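**Para divulgação imediata**

# Orquestra Drostia abre os ensaios ao público, incluindo as partes que correm mal

A Orquestra Drostia passa a receber público nos ensaios a partir de março, na Sala Carbone, com bilhetes a dois euros. A decisão foi tomada depois de uma longa ponderação e de uma votação interna em que os metais votaram a favor, as madeiras pediram esclarecimentos e as violas quiseram saber se ficariam de frente para a plateia. Ficam.

Cada sessão aberta começa às 10h30 e divide-se em duas partes de 40 minutos, com um intervalo no meio cuja duração real depende da fila para o café. O público pode entrar no início de qualquer das partes. Sair, pode sair quando quiser, de preferência entre andamentos e nunca durante o solo de oboé, que já tem problemas que cheguem.

Convém explicar o que se vai ouvir, para evitar reclamações. Num ensaio, as obras raramente são tocadas do princípio ao fim. É possível assistir a uma manhã inteira dedicada a Brahms e sair da sala sem ter ouvido mais do que a transição para o desenvolvimento, embora essa se ouça muitas vezes. É igualmente possível que a orquestra pare no compasso que antecede a melodia que toda a gente conhece. O regulamento dos ensaios abertos não prevê devolução do valor do bilhete por este motivo. 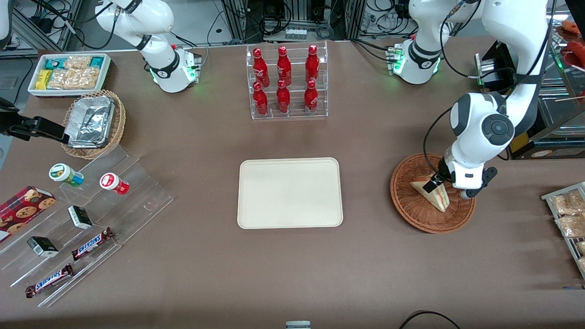 O programa da primeira série inclui a Terceira Sinfonia de Brahms, a abertura *As Hébridas*, de Mendelssohn, e a *Serenata para Cordas* de Dvořák. Completa-o uma obra nova para orquestra, encomendada pela Drostia, cuja partitura chegou dentro do prazo. A orquestra não estava preparada para isso e teve de antecipar a distribuição das partes cavas.

A obra nova merece uma palavra à parte. Pede aos segundos violinos que toquem com os arcos desapertados durante uma página e meia, e ao percussionista que «considere» bater no tantã. A interpretação desta última indicação ocupou boa parte da primeira leitura e deverá ocupar também a segunda. Quem tiver opinião formada sobre o assunto é bem-vindo, e encontrará à saída uma caixa para sugestões.

## O que muda na sala

A Sala Carbone tem quase 200 lugares e uma acústica generosa, sobretudo com rebuçados. Para os ensaios abertos só será ocupada a plateia, ficando o balcão reservado à equipa técnica e a estojos de contrabaixo, que não cabem em mais lado nenhum. As luzes da sala permanecem acesas. Pede-se por isso a quem adormecer que o faça com alguma compostura, visto que os trompetes passam longos períodos sem tocar e têm tempo para reparar.

O maestro trabalhará sem microfone. A direção artística ponderou a amplificação e pô-la de lado depois de ouvir a gravação de uma manhã normal de trabalho. Nas primeiras filas percebe-se tudo. Da décima para trás percebe-se o tom, o que na maior parte dos casos chega.

Os músicos ensaiam com a roupa que trouxerem. Quem associa a orquestra ao fraque e ao vestido comprido deve contar com camisolas de lã, pelo menos uma camisola de clube e um par de pantufas na estante dos violoncelos, defendidas pela sua proprietária com argumentos posturais que a orquestra desistiu de contestar.

## Partituras para seguir, lápis para não usar

A editora musical Wolleck, parceira da iniciativa, cede partituras de bolso das obras em ensaio, que podem ser levantadas no foyer e devolvidas no fim. As partituras são emprestadas. A orquestra insiste neste ponto porque já emprestou partituras antes.

Pede-se ainda que não se escreva nelas. Num teste feito com familiares e amigos, um exemplar do Mendelssohn regressou com todas as entradas das trompas assinaladas e a palavra «outra vez?» à margem da letra F. A observação era justa. O exemplar ficou no arquivo da orquestra, onde é consultado com alguma frequência.

Para quem não lê música, haverá uma folha de sala com o plano da manhã: que obra, que andamento, que secção. O plano é elaborado na véspera e costuma ser cumprido até às dez e quarenta. 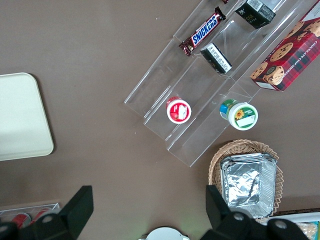 Uma assinante da temporada regular escreveu à orquestra a perguntar se, depois de ver o ensaio, ainda valeria a pena ir ao concerto, e acrescentou que receava passar a noite inteira à espera do sítio onde os clarinetes se enganam. A pergunta é pertinente. A Drostia respondeu que sim, que vale a pena, e que os clarinetes foram informados.

A mesma carta sugeria que o público pudesse fazer perguntas. A sugestão foi aceite com um limite: nos últimos minutos antes do intervalo, o maestro ou um chefe de naipe responderá a quem levantar a mão. Não serão respondidas perguntas sobre o valor dos instrumentos, a razão de haver mais violinos do que violas, ou o que faz exatamente o maestro. Para esta última, a orquestra recomenda a observação direta e admite que as conclusões possam variar.

## Bilhetes

Os bilhetes custam dois euros e estão à venda na plataforma Tiketti e, na própria manhã, na bilheteira da Sala Carbone, que abre às 10h00. A Tiketti não cobra taxa de reserva nestas sessões, depois de se ter verificado que a taxa seria superior ao bilhete e que seria difícil explicá-lo num comunicado como este.

Os lugares não são marcados. Há entrada gratuita para estudantes de música mediante apresentação do cartão da escola ou, em alternativa, de um metrónomo. As crianças são bem-vindas em qualquer idade. Num ensaio interrompido de poucos em poucos compassos por adultos, um bebé a chorar passa por colaboração.

As escolas que queiram trazer turmas devem contactar previamente o serviço educativo, para se evitar a coincidência com as manhãs dedicadas à obra nova. A coincidência deu-se uma vez, no teste, e os alunos gostaram muito mais do tantã do que estava previsto.

## Fotografias, gravações e outras provas

É permitido fotografar sem flash durante o intervalo. Não é permitido gravar som nem imagem durante o ensaio, por razões de direitos de autor e também por consideração para com a orquestra, que precisa de um lugar onde possa desafinar com tranquilidade — mesmo que esse lugar tenha agora público pagante.

Os jornalistas que pretendam assistir a uma sessão podem pedir acreditação ao gabinete de comunicação da Orquestra Drostia. Agradece-se que as críticas sejam reservadas para o concerto. Quem quiser mesmo assim escrever sobre o ensaio deve indicar no texto que se tratava de um ensaio, de preferência na primeira linha.

**Sobre a Orquestra Drostia**

A Orquestra Drostia é uma formação sinfónica residente na Sala Carbone. Apresenta repertório do século XVIII aos nossos dias, mantém um programa regular de encomendas e toca quase sempre com as janelas do foyer fechadas, a pedido da vizinhança.

**Contacto para a imprensa:** gabinete de comunicação da Orquestra Drostia, Sala Carbone. Atende-se de manhã, exceto durante o solo de oboé.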